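# Shared rooms, shared surfaces: speaker notes

Presented by Joonas Rissanen, Workplace Services, Kauppinen
January 7, 2026. Staff briefing, Trikeck building

**Slide 1. Opening**

Welcome colleagues and thank the Fustine team for making the meeting room available. State the purpose of the session: to agree how the shared workrooms are to be wiped down and put in order at the close of each working period. The present guidance dates from September and was written for rooms with a single use. Most of our rooms now have two or three.

Mention that questions will be taken after slide 6. Printed copies of the room sheet are on the side table.

**Slide 2. Extent of the arrangement**

The arrangement covers 251 desks and tables across the Trikeck and Kinivard buildings. Last year the service desk received 1,648 requests connected with cleaning, and a large share of these concerned surfaces which one group had left and another group needed. Pause here. Managers will wish to note the figure.
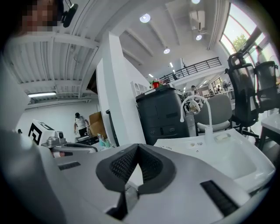 **Slide 3. Who clears what**

Responsibility for a work surface rests with the person who used it last. This has been the rule for some years, but it has been applied unevenly in open rooms, where two parties may work at the same time with only a pillar to divide them. A table used for small bottles and cups, with a cardboard box propped up beside it, must be cleared by those working at it, even where the rest of the room is in use by others. Boxes are to be flattened or returned to the store by the end of the period. Containers with lids should be closed before they are moved. Stress that the evening cleaners are not asked to judge what may be thrown away, and will leave any item they find on a table exactly where it is.

Expect a question on personal cups. The answer is that they go back to the kitchen.

**Slide 4. Wiping down**

Read the sequence aloud, slowly.

1. Remove loose papers and notices.
2. Collect used tissue and other small waste.
3. Wipe the surface from the far side towards the near side.
4. Dry with a paper towel.
5. Return the roll, cloths and sponge to the counter by the sink.

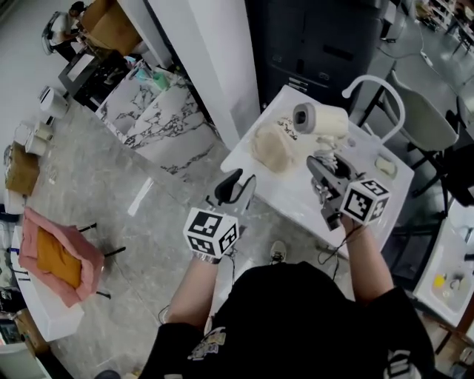

*Slide 4: Work table with paper towels and sponge; sink counter to the right.*

Draw attention to the short distance between table and sink. Where a room has its own basin, there is no reason for sponges to remain on the tables overnight. Folded towels and cloths may be kept on a low table, provided that it is not needed for work.

Chairs are to be pushed in. Cables lying across the floor should be reported to the service desk.

**Slide 5. Supplies**

Each room will be restocked every 7 days. Requests between deliveries should be made on the room sheet and not by telephone. Kinivard will continue with its own supplier until the present contract ends, and colleagues there should disregard the ordering codes on the handout.

**Slide 6. Questions**

Allow fifteen minutes. Matters relating to the kitchens should be referred to the separate meeting. Collect the attendance list before colleagues leave.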